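# Will a Robot Take That Job? Ask Better Questions First

You have probably heard a grown-up say that robots are going to do all the work one day. You may have heard another grown-up say that robots will make work easier and more fun for everybody. Both of them sound very sure. When people sound that sure about the future, it is a good idea to slow down and ask how they know.

Let's look at one workplace. Marino is a company that packs orders of small toys and craft supplies. In September it started using a robot arm called Titerico. The arm picks things up from one tray and puts them down in another. The poster by the front door said Titerico would "free people from boring work."

Did it? Well, partly.

Mairéad Breathnach has packed boxes at Marino for years. Before the arm came, she picked up every item herself. Her wrists hurt by the end of the day, and she doesn't miss that. But now she stands next to the arm and watches for mistakes. When it drops a toy or grabs two at once, she presses a button, fixes the problem, and presses the button again.

"Watching is boring too," she says. "It's a different boring."

On one day the arm was given 300 items to move. It got 274 of them right. That may sound like a good score, and on a spelling test it would be. But think about the other 26. Each one had to be found and put right by a person, and a customer who gets the wrong toy doesn't care how many other people got the right one.

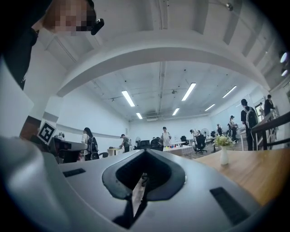 Machines like Titerico don't learn to pick things up all by themselves. People have to show them, over and over. One way is to hold a gripper in your own hand, a bit like a big pair of tongs, and do the job with it while a camera records. A computer then studies the recordings and tries to copy the moves. So when somebody tells you a robot "taught itself," ask who held the gripper. Somebody's skill went in there. Were they paid for it? Did they get a say in how it would be used?

Zübeyde Akbulut trains new workers at Marino. She used to teach people how to pack quickly and safely. These days she spends half her time showing them how to restart the arm. Three workers have moved to other jobs in the building, and the company says that was their choice. Two of them say it was. The third says she wasn't really asked.

People have worried about machines for a very long time, and sometimes they were right to. Some old jobs disappeared, and some new ones came along. The trouble is that the new job doesn't always go to the person who lost the old one, and it may not pay the same.

None of this means robots are bad. Lifting and reaching all day can hurt a body, and a machine that helps with that is worth having. Just don't believe the poster until you have talked to the people who work behind the door.

## Questions to ask about any robot at work

- What did people do here before it came?
- Who fixes its mistakes?
- Who taught it, and were they paid?
- Who decided to buy it?
- If it saves money, who gets the money?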